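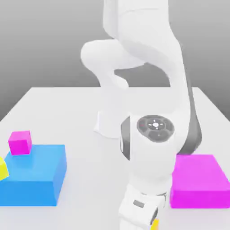

Stirnon Tenants' Tool Library - Lending Desk

Print | E-mail

Frequently asked questions
Updated October 2024

Who can borrow?

Anyone who lives in the Stirnon buildings or on the streets between Mirani Avenue and the canal. Bring something with your address on it the first time - a bill, a lease, a library card letter, I'm not fussy. If you're subletting and have no paper at all, ask your roommate to come with you and sign.

What does it cost?

Membership is $60 a year per household, and that covers everything on the shelves except the floor sander (you pay for your own sanding belts, and you'll go through more than you think!). If $60 is too much right now, tell me or Nazanin Karimi at the desk. We'll work it out and it stays between us.

How many things do you have?

At the last count, 892 tools and 255 odds and ends that I refuse to call tools, like cake stands, folding chairs and the big punch bowl. Last year we made 1,379 loans. Drills win every time, then ladders, then the carpet cleaner, which goes crazy in November when everyone remembers that their relatives are coming.

How long can I keep something?

One week. You can renew once by e-mail if there's no waiting list. The carpet cleaner and the tile saw are three days only, no renewals, and please don't ask Freya to make an exception because she's too nice and she will.

What if I break it?

Tell us! I promise I'd much rather hear "the switch fell off" from you than from the next person halfway up a ladder. Normal wear is on us. If you left the hedge trimmer out in the rain for two nights, we'll ask you to chip in for the repair. Most of our small repairs are done by Margit Farkas, who will want to know exactly what noise it made before it quit, so try to remember.

Do I have to clean things before I bring them back?

Yes please. Wipe off the mud, empty the vacuum, let paint rollers go in your own trash. There's a $5 cleaning fee for pressure washers that come back full of leaves, and I've had to charge it more than I'd like.

Can I reserve ahead?

Up to a month ahead, by e-mail or at the desk. Put the name of the tool in the subject line. "Saturday thing" doesn't help me much - we have a lot of things.

Will somebody show me how to use it?

Sure. We'll go over the basics at pickup, and for the tile saw and the sander you have to do the short safety talk first. It takes fifteen minutes and Yasaman Ghorbani brings cookies. Goggles and ear protection go home with you for free.

Can I donate my old tools?

Usually, yes. We're always short of clamps, levels and decent extension cords. We can't take chainsaws, anything that runs on gas, or paint. E-mail a list before you haul a whole garage over here.

Where do I park?

Use the alley behind the Skemus bakery, and put your flashers on while you load. Their delivery van needs the spot by the back door before 8 a.m., so leave that one clear.

Print | E-mail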